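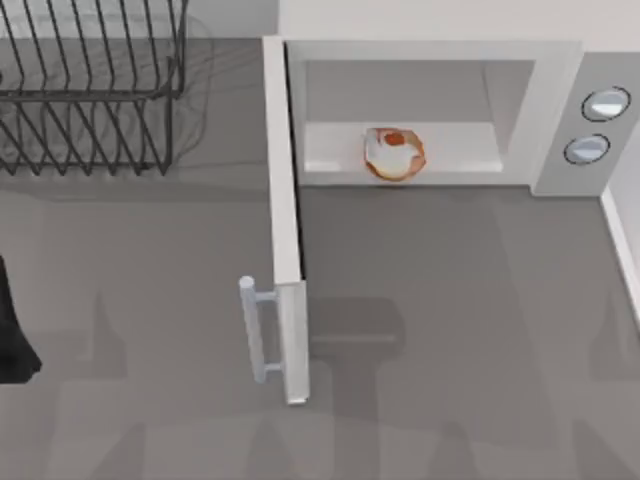

Image credit: simulator render, top view, Grusteck kitchen scene

Home | Tickets | Forums | Downloads | Log in

Microwave task: arm keeps smacking the open door
Status: open
7 replies | 300 views | 2 shares

Hi all, me again with the kitchen stuff! I'm running the Sulum planner on the Grusteck kitchen and I've been stuck on the microwave chore since the start of August. The job sounds so easy when you say it out loud: door open, bowl on the tray with one little piece of food in it, get the bowl out and set it on the counter. My kid could do it half asleep. My policy can't, or at least not often enough that I'd brag about it.

What I see: the door swings out on the left side of the opening and ends up as a long wall sticking out over the counter, with the handle poking out to the left. The left arm wants to come straight across and it catches that handle almost every time. The right arm gets in okay (there's plenty of open counter in front of the microwave), but then it pinches the orange rim, tips the bowl, and out goes the food.

What I've tried so far:

- Padded the collision shape on the door. Helped the left arm, but now it sometimes refuses to move at all and just times out.
- Told the planner to use the right arm only. Better. I ran 200 episodes that way and got the bowl out in a little over half of them, food still inside in way fewer than that.
- Slowed the lift down. Fewer spills, but it takes forever, and I could've eaten by then.
- Swapped to the Pusta grasp set. Worse! It kept going for the tray.

Update, 9:40 pm: found part of it. My door pose was being read once at reset and never again, so after any bump the planner was working around a door that had moved. Fixed that, and the timeouts are mostly gone. Spills are the same as before.

Update, next morning: left a batch going overnight, 1,058 episodes. Handle hits are way down. The bowl still tips when the grip lands on the side nearest the control panel, and I think the wrist is running out of room over there by the knobs.

My boss wants to know if we can tell Sales that it "does the dishes." The dish rack in the corner isn't even hooked up to a task yet, so no, please don't tell them that. I'd call it a decent bowl fetcher on a good day.

Two things I'd love help with:

1. Has anyone got a grasp from underneath working on a round bowl without dragging the tray along with it?
2. Is there a setting to penalize tilt during the lift only? Mine applies to the whole path and the arm gets really timid on the way in.

Logs are attached to the ticket. I'll try a wider approach angle tonight and post the numbers.

Reply | Follow | Share (2)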